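Stuck-closed grasp fault

A stuck-closed grasp fault is a failure in robotic picking in which the control software holds a wrong belief about whether the gripper is carrying an object. The name comes from the grasp flag, a single value in the program that stays at "closed on object" after the object has been dropped, or after the fingers have shut on nothing. The arm then carries out the rest of its task as though the pick had worked. The opposite case, in which an object is held but not registered, is called a stuck-open fault and is usually treated separately.

Background

The fault is found mostly in bin picking, where items of different shape, weight and stiffness lie mixed together. Two-finger parallel grippers commonly judge a grasp by the width at which the fingers stop. Thin cloth, plastic film and foil can be squeezed almost flat, so the stopping width for a good grasp is close to the width for an empty one. Soft toys cause a different problem — the fingers may pinch fur or stuffing firmly enough to set the flag, then lose it on the way up.

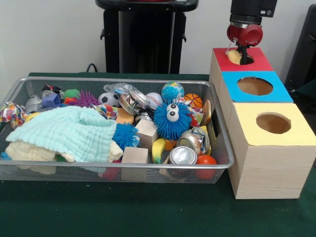 A small pale yellow object held in the gripper at the opening of the red-topped box.

Placing into a narrow opening makes the fault more serious. If the flag is wrong, the arm lowers empty fingers into the box, opens them and records a completed placement. If the object has slipped but not fallen, it may catch on the edge of the hole and be pressed against the lid. Early controllers did not check force during this step, and bent fingers were a frequent result.

The Stuta stoppage

The best documented case took place at the Stuta sorting line operated by Harkia, where Nedine controllers had been installed in June. The line had passed its acceptance runs, which used only rigid blocks and balls. Once mixed goods were introduced, the placement count began to drift away from the number of items in the receiving boxes. Over one shift, 194 placements were logged, and 23 of them were later found to have no matching item.

The drift was first put down to a counting error at the receiving end. The line was stopped only after the arm drove a half-held can into a box lid and tripped its joint torque limit. A technician reached in to clear the can while the controller still showed a closed grasp, and the fingers opened under power when the cycle resumed. The technician was not injured.

The inquiry was led by Éabha Duggan of the engineering office Ní Bhriain. Her report, dated December 23, 2018, found that the flag was set once, at the moment of closing, and was not read again until release. It also found that the resume command could be given with the guard door unlatched. The second finding was rated the more severe.

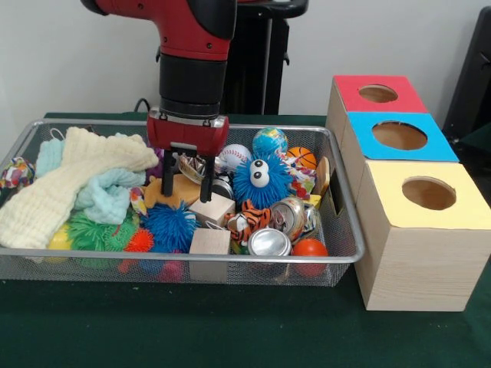 Gripper fingers lowered over mixed contents, among them plush toys, cans, cloth and wooden cubes.

Detection

Later versions of the controller sample finger width throughout the lift and compare it with the width at closing. A change beyond a set limit clears the flag and sends the arm back to the bin. Where objects are heavy enough, wrist force gives a second check, but it is of little use for film or small pieces of fabric.

Camera checks after the lift are also used. They add time to each cycle and can be misled by an item hanging from a fingertip without being properly gripped. In the Ní Bhriain trials, a camera check alone missed 8 drops out of 60.

Recovery

After a suspected fault, the usual practice is to stop the arm above the bin, open the fingers fully and reset the flag before another attempt. Clearing by hand requires power to be removed from the gripper as well as the arm. On some older installations the two are on separate circuits, and the emergency stop acts only on the arm.

See also: Grasp planning; Protective stop; Slip detection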